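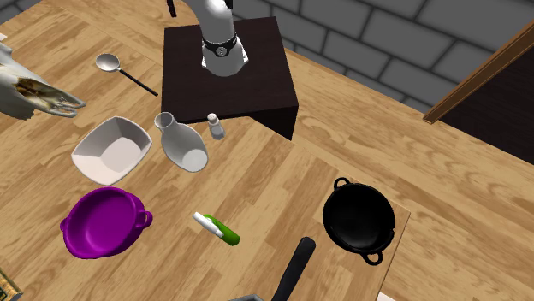 Kitchen things spread out on a wooden table

A flat should have room for a table

The new flats at Cleston Wharf in Brellness have a washing machine, a dishwasher, a fridge hidden behind a cupboard door and a tap that gives boiling water. There are 447 of them, and in most there is nowhere to put a table.

I went round three of them in October, when my daughter was looking for somewhere to live. The layout was much the same each time. The front door opened on to a short hall, the hall opened on to one long room, and the kitchen ran along the back wall of it. Between the kitchen and the sofa was a strip of floor you had to keep clear in order to reach the balcony. The agent called this the dining zone. In the show flat it had a round glass table in it with two stools, and when I pulled one of the stools out it blocked the way to the fridge.

I asked where four people would eat. She said that most of their buyers ate at the breakfast bar. The breakfast bar was a shelf 80 centimetres long.

I don't blame the agent, who didn't draw the plans. But I have thought about that shelf a good deal since, and I think we are making a mistake that will take a long time to put right. Homes are being built, and older ones altered, as if eating together were a hobby that some people have. If you like it, you can pay for a bigger place. If you can't pay, there is a shelf.

The usual defence is that people have changed. They work late, they eat at different times, they have a plate on their knees in front of a film. I do this myself. I would guess that I eat on the sofa two or three nights a week, and I have no wish to be told off about it. What I object to is the idea that this settles the matter. A person who eats on the sofa on some nights has made a choice on those nights. A person with no table has had it made for them by a developer.

And eating is only part of what a table is for. I grew up in a terraced house with a kitchen table that had been my grandmother's, and I can't think of much that didn't happen on it. My father did his accounts there. School clothes were cut out and mended on it. A bicycle wheel was trued on it once, on newspaper, and there is still a row over who left the mark. When the gas board came, the man put his forms on it. When my uncle died, it was where people sat, and later on it was where the sandwiches went. None of this needed planning. It was a flat surface at the right height with chairs round it, and it was free at most times of day.

Take it away and each of those jobs has to go somewhere else. Homework goes on the bed. The laptop goes on the ironing board, which I have seen. Chopping and rolling out gets done on whatever bit of worktop is left between the kettle and the sink, and cooking turns into a series of moves, with each bowl having to be put away before the next can come out. Anyone who has made a pie for six in a kitchen like that will know why they have not made another.

I would say the same of work. A great many people now do some or all of their job from home, and a great many of them are in homes that were laid out by someone who assumed they would be out all day. There are desks you can buy that fold down from the wall. My nephew has one, made by a firm called Luto, and it cost him nearly as much as a decent second-hand table with chairs. It holds a screen and a mug. In the evening he folds it up and his room looks tidy, and then he has his tea standing at the worktop.

Ilídio Tavares, who taught me most of what I know about buildings when we both worked in the council's housing office, used to go over plans with a ruler and a set of cut-out furniture. He had a paper bed, a paper sofa, a paper table and four paper chairs, all to scale, and he would push them about on the drawing. If the table would not go in with the chairs pulled out, the plan went back. Architects found him tiresome. They would ring up and say the tenants could have a smaller table, and he would ask how small, and whether the tenants' children were expected to shrink.

He retired a long time ago and his paper chairs went with him. The rules we had then were never very strong, and they were not always kept to, but they did mean that someone in the building was asking the question. Now the plans come in with furniture already drawn on them, by the people who want them passed. If you look closely, that furniture is often an odd size. The table on the Cleston plan I was given has four chairs tucked so far under it that only the backs show. Nobody can sit on a chair like that.

The other argument I hear is about money. Space costs money, land is dear, and if every flat had to be a little bigger there would be fewer of them. I take this seriously. There are families in Brellness living in one room, and I would not want to be the one telling them that they must wait longer for the sake of my grandmother's table.

But look at where the space has gone. The flats I saw had a second bathroom. It was small, with no window, and it opened off a bedroom that was itself only just wide enough for the bed. In a home for two people, I would give up that bathroom at once for a place to sit down. So would my daughter. The reason it is there, as far as I can tell, is that a second bathroom can be counted and put in the advert, and a place for a table can't. The same goes for the kitchen island, which has got into even quite modest houses. An island is a fixed block that you stand at. It can't be moved to the window in summer or pulled out from the wall when people come. You can't put an extra leaf in it. It is sold as the heart of the home and it is mostly a cupboard.

The couple who live next door to me had theirs taken out last year. They had bought the house with it in, and had lived with it for six years, sitting on high stools with nowhere to put their feet. It cost them 800 pounds to have it removed and the floor made good. They put in a pine table from the Bouchard saleroom, scratched all over, and it has been in use ever since. I know because I can hear them at it through the wall, arguing about cards.

I would like three things to change, and none of them is very grand. Plans should show furniture at real sizes, with the chairs pulled out, and the planning office should check this. Any home meant for two or more people should have a spot where a table for four can stand without blocking a door, a fridge or a way out. And adverts should say so, one way or the other, in the same line as the bedrooms and the bathrooms. If a flat has no room for a table, let it be written down, and let buyers decide what they think of that.

I put this to the council in writing when the second phase at Cleston came up, along with 136 other people who had written in about one thing or another. Most of them were worried about parking. I had a polite reply which said that internal layout was largely a matter for the applicant and that the open-plan rooms offered flexible living. I have read that sentence many times. The room I stood in could be used in one way only, and that was to sit on the sofa and look at the opposite wall.

My daughter didn't take the flat. She is renting the top floor of an old house on the other side of the station, with a draught in the hall and a boiler that needs a kick. The kitchen is big enough for a table. She found one in the street with a note on it saying it was free, and two of us carried it up — four flights, with a rest on each landing. One leg is short. She has folded some card under it for now, and I have promised to come back with a saw.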